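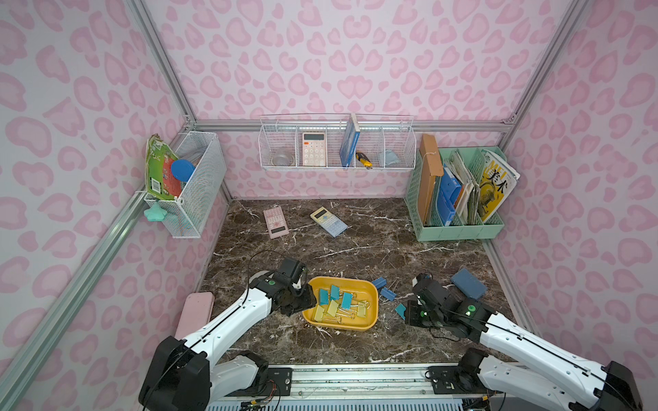
Re: arms on the kitting bench, who's still packing by hand?

rafferty_m
2 months in at Hilten. Binder clips, calculators, desk stuff. Two arms per booth now, used to be a person. I do refills and resets, same pay – for now.

godoy37
Same pay but how many booths do you watch? They never mention that part

rafferty_m
2. Supposed to be more by summer. Feet hurt less, head hurts more

clodagh_nb
Disagree with the doom. My wrists were shot after years of sorting clips. Let the arms have them.

godoy37
Fine if you're the one kept on. Belta moved 63 people to nights when theirs went in. "Redeployed"

clodagh_nb
thats a management problem, not the arms

Kahraman786
Bit of both? We got a say in the shift pattern but only cuz we asked before install. Get it in writting

rafferty_m
Asking tomorrow. Anyone got wording they used?

Kahraman786
will dm you after shift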